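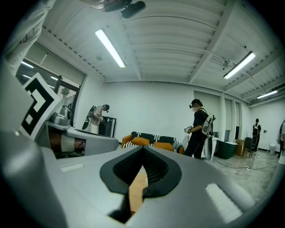 Don't bother with the licence rebate, one reader wrote to me in December, it'll eat more of your afternoons than you'll ever see back in dollars. I've been chewing on that comment ever since, because I very nearly took the advice, and because I think there was a fair bit of truth in it.

For those who are new (hello, and welcome!), I run Drirna, which is a grand name for me, a sewing machine and a spare bedroom full of tote bags and aprons. I pay for a yearly business licence here in Marwat, same as the bakery and the tire shop, and until now I paid the same amount they did. Last fall the town brought in a reduced rate for very small businesses, with a rebate for those of us who'd already paid the full fee. I cheered when I read it over breakfast. Then I opened the application.

It ran to six pages. The first was lovely — name, address, licence number, all things I know by heart. The second wanted my gross revenue for the licence year, which doesn't line up with the calendar year, which doesn't line up with how I've been keeping my books, if we can call a shoebox and a spiral notebook books. I use Folero for my invoices and I'm fond of it, but I only started partway through the spring, so everything before that was on paper, and some of the paper had jam on it.

So I sat down at the kitchen table with a pot of tea and went through it month by month. Two evenings, all told. I found a receipt for thread I'd never claimed and a cheque stub I'd been hunting for since the summer market in Grover. I also found that I'd been charging one shop the old wholesale price on aprons for the better part of a year, and I had a little lie-down on the chesterfield after that one.

The part I'd really grumble about is page four. It asks whether your business occupies "dedicated premises", yes or no, and there's no box for a spare bedroom that becomes a guest room again whenever my sister comes to visit. I phoned the town office and the fellow at the counter was very kind, put me on hold, came back, and told me to tick no and write a note in the margin. I wrote a note in the margin. It went up the side and partway across the top, and I had to finish it on a sticky note.

Well, the letter came this week, and the rebate was $58. I did laugh. When I think of the hours, my reader had the arithmetic right, no question. But the lower rate carries forward as long as my sales stay under the limit, and renewing next time is supposed to be a single page, so I'm glad I stuck with it. Your own sums may come out differently, especially if you pay somebody to do your bookkeeping.

If you're in Marwat and still sitting on the fence, the deadline is Thursday, January 31, 2019, and they want it at the counter by closing, so a postmark won't do. Bring your original licence receipt. They kept a photocopy of mine and gave me back the real one. And allow some patience for the reply — mine took 6 weeks, with the holidays in the middle of it.

I've put my $58 toward a bolt of navy canvas I'd been eyeing, and the new aprons should be up in the shop once I've sorted out the pockets. I've also written to the apron people about the price. They were very nice about it.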